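Speaker notes: "Please Do Not Wet the Robot"
Kumiko Sekiguchi, Edgate
October 20, 2023

Slide 1. Title. Wait for the people at the back to find seats. Do not open with the umbrella joke. It died in February and should stay dead.

Slide 2. What we were asked for. Two arms, two hands, handling thin, slippery plastic near water. Our client, Stostorero, wanted fewer people doing that at a sink all day. Fair enough. Our hands have gaps at the wrist with electronics in them. Everyone in the design review knew this, and we wrote "operator to avoid splashing" in the manual. The operator was the robot.

Slide 3. The fault. Run 529. Right wrist stops reporting its position, the arm decides it is somewhere else, and goes there. It traveled a hand's width before the stop kicked in. Shota was outside the line, so the injury list is one clipboard.
(Pause. Somebody will laugh. Let them.)

Slide 4. Where the water went. In through the wrist gap, along a cable, into a connector rated for a dry office. Vojtěch found it by taking apart everything else first. Be nice about this, he's in the second row.

Slide 5. Why the alarm said nothing. It did say something. It said "2293," which in our code list meant "see code list." Yuzuki has since rewritten the list. Read out the old entry slowly, then the new one.

Slide 6. What changed. Sealed sleeve for wet jobs. Position loss now means stop, with no opinions about where the arm might be. Nobody inside the line while power is on, including Tatsuya, including "just for a second." 400 runs with the new rules before Bergeron would sign the safety sheet. If asked about cost: the sleeve is cheap, the 400 runs were not.

Slide 7. The work itself. Leave these up through questions. Point at the wrists, then at the water in the last one. Take two questions, then hand over to the Iltlow people, who have a train.
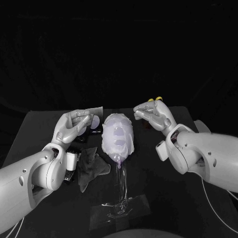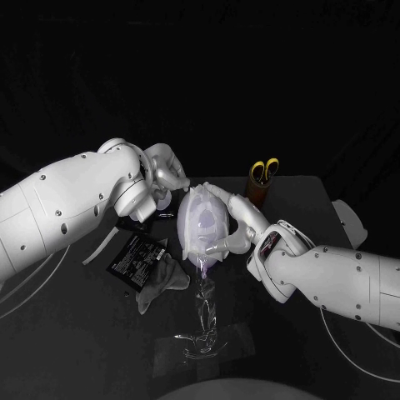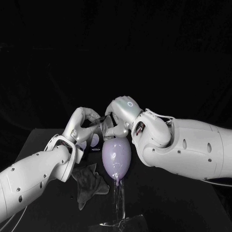

Slide 7, left to right: two-handed work on thin plastic; in the third, water running into a clear container.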